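Minutes, Monday meeting of the shared workroom users

Present: Gregor Halliday (chair), Anikó Dudás, Aldana Paredes, Gavin Tennant, Isla Tennant (minutes)
Started 6:10 p.m.

1. Minutes of the last meeting

Accepted with one correction. Gavin did not "agree" to sort the drawers. He said he would look at them. The drawers remain unsorted and, as far as I know, unlooked at.

2. The table by the wall

Gregor opened by saying the table had become a parking spot. He wants it back as a place where people put things down, use them and take them away again. We have agreed to this before, in May, and I would like it noted that the May agreement produced a label maker and no labels.

Anikó went over what tends to end up there: the black dish rack, a cardboard box, the glue gun, tape, cords. Aldana asked if the power strip has to lie on the table at all, right behind the rack with its cables looping around. Gavin said it could hang from the wall. Gregor asked who would drill. No answer was recorded.
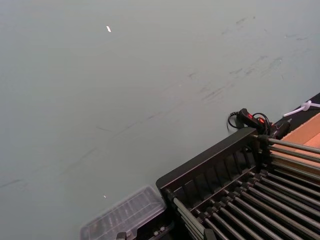 The wall itself was then discussed. Gregor has a quote from Kerr for repainting, which comes to 2,578 dollars for the whole room. I asked what that buys us that a damp sponge doesn't. Scuffs come back wherever people shove things against a wall, and we are people who shove things against walls. Gavin thought the quote was fair. Anikó thought a can of paint and a Saturday would do. Left open until someone has at least tried the sponge.

3. Storage for hand tools and tape

Aldana proposed the Solell drawer unit at 200 dollars. It has a deep bottom drawer that she says would take the glue gun with its cord wound up, plus the duct tape. I said we own drawers already (see item 1). A new set of drawers is a new place to lose the scissors.

Gregor suggested that the tape just live in the cardboard box next to the rack, as it costs nothing and anyone can look in from above and find it. There was some support for this. My own view is that an open box holding one roll of tape will hold everything else by the end of the month – receipts, batteries, somebody's gloves.

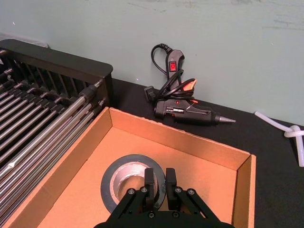
Anikó objected that a box with no lid is the only storage anyone here has ever used properly, and that she would take a messy box over a tidy drawer that stays shut. Gavin agreed with her. Aldana still prefers the Solell. Vote on keeping the box for tape only: 3 for, 2 against. Carried. I voted against.

4. The dish rack

Aldana wants to use the rack for standing flat things upright between the rods: clipboards, cutting mats, the thin offcuts of board. She has seen the same thing done with a Molley rack and says it worked well. I asked how thick the cutting mats are and whether they would stay up or just slump sideways. She hasn't tried it. Gavin said to try it, then. Gregor ruled that the rack stays where it is, beside the box, and that no dishes go in it.

The black cloth was raised briefly. Anikó likes it. It shows lint, in my opinion.

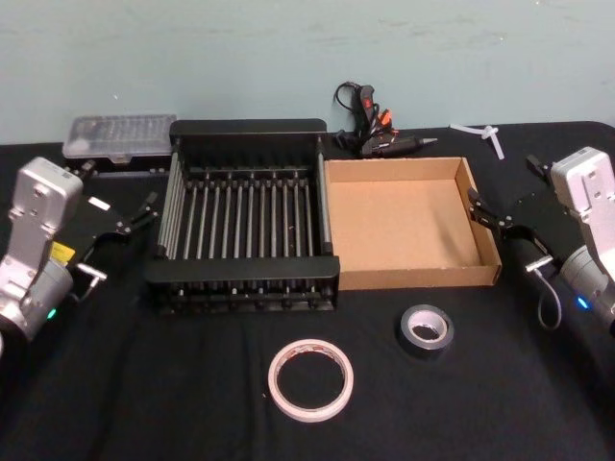
5. Actions

Gavin: wash one patch of wall and report back. Look at the drawers.
Aldana: try the cutting mats in the rack before the next meeting.
Anikó: mark the box TAPE on two sides.
Gregor: ask Trindico for a second paint quote, and find the label maker.
Isla: type this up.

6. Any other business

Gavin asked if the meetings could be shorter. Gregor said they could if people read the minutes. Closed at 7:05 p.m.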